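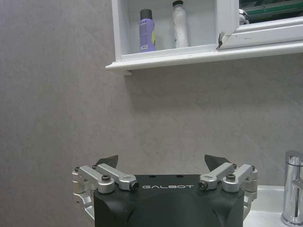
Gerunville Housekeeping Course
Unit 4: The bathroom wall, shelf and cabinet
Handout, revised 2021-01-03

Read this before the practical. It covers the area between the sink and the top of the wall cabinet. Floors and showers come in Unit 5.

Order of work
Work from the top down. Clear the shelf first, then clean the shelf, the cabinet door, the wall and last of all the sink. Put the bottles on a folded towel and keep them in the order you found them. Guests notice when their things have moved.

Wall
Pale grey, mottled walls hide splashes well. Look along the wall from the side, with the light on, and feel for dried soap with the flat of your hand. Use the Cimeo cleaner at the weak mix: 300 ml to a full bucket. Wipe in long strokes and dry with a second cloth. The strip just under a cabinet is in shadow and often gets missed.

Open shelf
Wipe the base of each bottle or can before it goes back. A ring left under a spray can is hard to shift from white once it has set. Leave a gap between items so that the next person can get a cloth in.

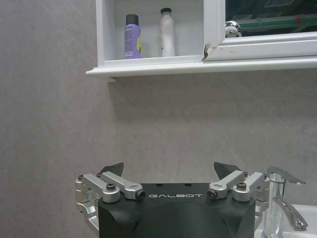 Should we throw out bottles that look empty? No — leave them, unless the room has been vacated. In a vacated room everything goes, full or not.

Mirrored door
Spray the cloth, never the glass. Liquid runs down into the frame and lifts the finish at the lower corners. If you find a chip or crack in the white, don't rub it and don't pick at it. Dab it dry and write it in the fault book under code 521. A chip needs reporting even if it looks old.

Check the mirror from two angles, once standing straight and once from beside the sink.

Ledge
The bottom ledge sticks out a little and collects dust along the top. Run a dry cloth along it first, then a damp one. Wipe the underside as well.

Cloths
Blue for glass, yellow for shelf and wall, red for nothing in this unit. Spare Fjeld cloths are on order line 2522 and should last until May.

For the practical
Bring two yellow cloths, one blue and your own gloves. Read the label on the Clavo glass spray beforehand.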